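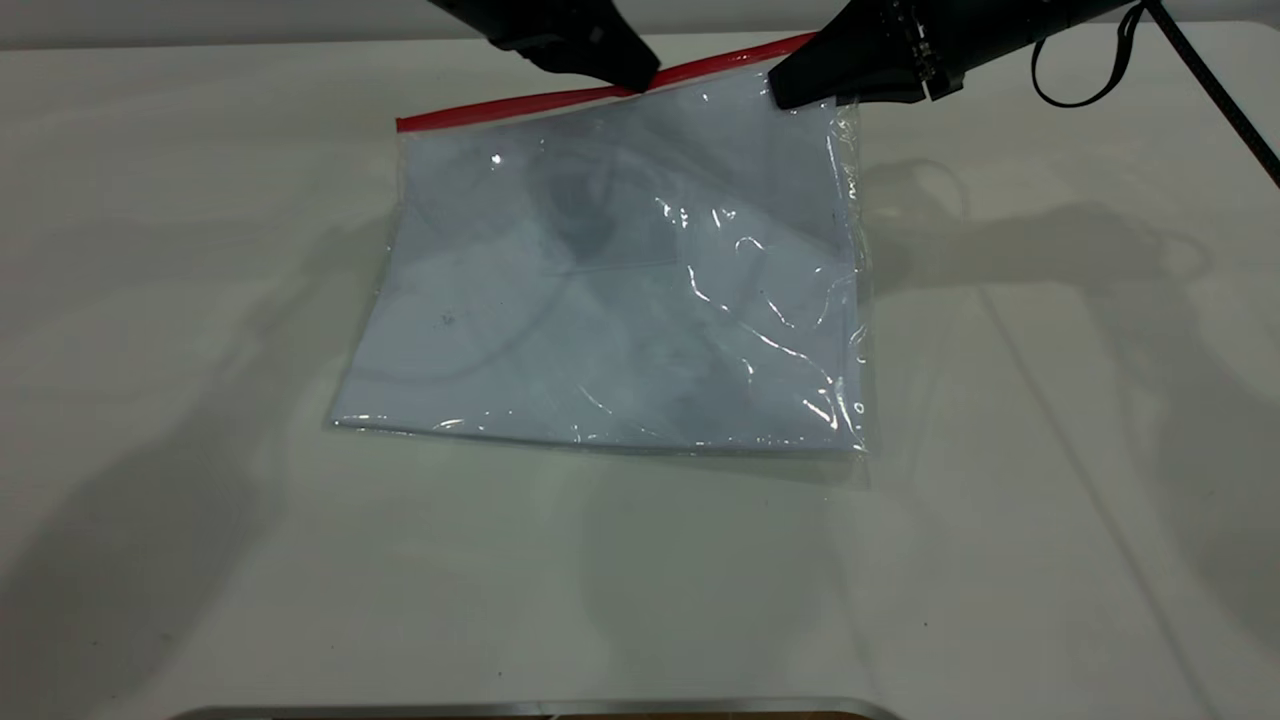

흰색 작업대 위에 놓인 빨간색 지퍼의 투명 지퍼백

Clirkby, 서류·원단 견본 보관용 투명 지퍼백 ‘Stovach’ 출시

2020년 10월 16일 — 포장재 제조사 Clirkby는 낱장 서류와 원단 견본을 평평한 상태로 보관하는 투명 지퍼백 Stovach를 출시한다고 밝혔다. 초도 공급 품목은 크기별 2종이며, Panganiban 유통망을 통해 문구 도매점과 원단 상가에 우선 공급된다.

Stovach는 본체를 투명 필름으로, 개폐부를 빨간색 지퍼로 구성하였다. 투명 본체는 봉투를 열지 않고 내용물을 식별하기 위한 것이며, 지퍼 색상은 여러 장을 겹쳐 보관할 때 개폐부 방향을 구분하는 기준이 된다. 소형의 필름 두께는 58마이크로미터이다. 대형에는 동일 재질의 필름을 적용하되 측면 접합 폭을 늘렸다.

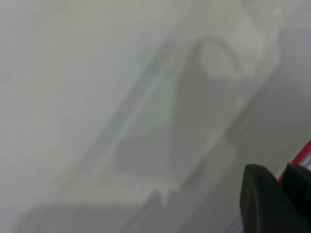
개발은 Clirkby 제품개발팀이 담당하였다. 지난 6월에는 Bisutside 물류창고에서 시제품 638매를 대상으로 개폐 반복 시험과 적층 보관 시험을 실시하였다. 시험 결과에 따라 지퍼 양 끝단의 압착 조건을 조정하였고, 입구 안쪽 필름의 여유 폭을 넓혀 낱장 삽입 시 모서리가 걸리는 현상을 줄였다.

제품개발팀 책임 Uyên Ninh은 “종이류는 삽입 각도가 틀어지면 모서리부터 접힌다”며 “입구 폭과 지퍼 위치는 내용물의 한 변을 봉투 측면에 맞춘 상태에서 밀어 넣는 작업을 전제로 정하였다”고 설명하였다.

권장 포장 절차

1. 봉투를 평평한 작업대에 놓고 지퍼를 끝까지 연다.

2. 내용물의 한 변을 봉투 측면과 평행하게 맞춘 뒤 바닥 접합선까지 밀어 넣는다. 두께가 있는 종이는 한 번에 한 장씩 삽입한다.

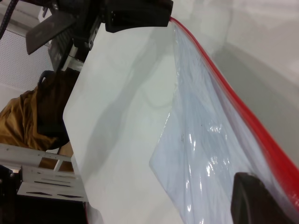
3. 손바닥으로 바닥 쪽에서 입구 쪽으로 쓸어 내부 공기를 배출한다.

4. 지퍼를 한쪽 끝에서 반대쪽 끝까지 눌러 닫고, 양 끝단의 체결 상태를 확인한다.

공급 및 문의

초도 물량은 137상자이다. 소형과 대형은 상자 단위로 혼합 주문할 수 있으며, 견본은 Panganiban 각 영업소에서 신청할 수 있다. 규격서와 시험 성적서는 Clirkby 고객지원 부서에 요청하면 전자문서로 제공된다.

본 자료에 관한 문의: Clirkby 제품개발팀 Uyên Ninh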